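Oct 22, 2018 – Vustov open day, notes

Drove over with Anatole Chauvin for the afternoon session. Writing this up before I forget which claims were made by whom.

First hour was slides. Plestora is their name for the control software, Pichon is the two-armed machine it runs on. The speaker said the arms had done 3,669 grasps since April. I asked how many of those were successful and got an answer about how grasp quality is a spectrum. Asked again at the coffee break, someone else, same answer. Put the number down as attempts until we see a log.

Fundine had people there too. They are apparently trialing one unit for kitting, at 300 picks a shift. Our bench does 600 with two people and a cart, and the cart has a bad wheel. Anatole thinks 300 would be fine if it ran overnight. Maybe, but then who clears a jam at 3 in the morning? Didn't get to ask Fundine that, they left early.

Demo was in the side room. Task was a bottle and a glass on a plain white table, pour from one to the other. Things I wrote on the back of the agenda:

– Clear glass and clear plastic is a fair choice, I'll give them that. Depth cameras usually hate both. But the table was otherwise bare and the wall behind it was plain too. I want to see it on a bench that looks like ours.
– Operator put the bottle down himself before each run, and took some care over where.
– Asked if I could move the glass a hand's width over. "After the session." Session ended, room was locked. 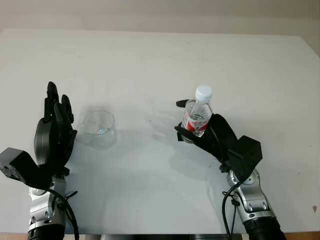

My main worry is still the wrists. The cables hang in the open down the side of each arm, and on our line they would catch on a tote handle inside a week. Anatole asked about a sleeve and was told it's on the list. He also asked what a replacement finger costs and they said they'd email him. Nothing yet.

Grip force: no figure given. A water bottle forgives a lot. Our blister trays don't.

To do: send them a box of our actual parts, trays included, and ask for unedited video of a full hour. If they say no we have our answer. Anatole to chase the finger price and the grasp log. I'm not booking a second visit until both turn up.

Parking was $2, receipt is in the drawer.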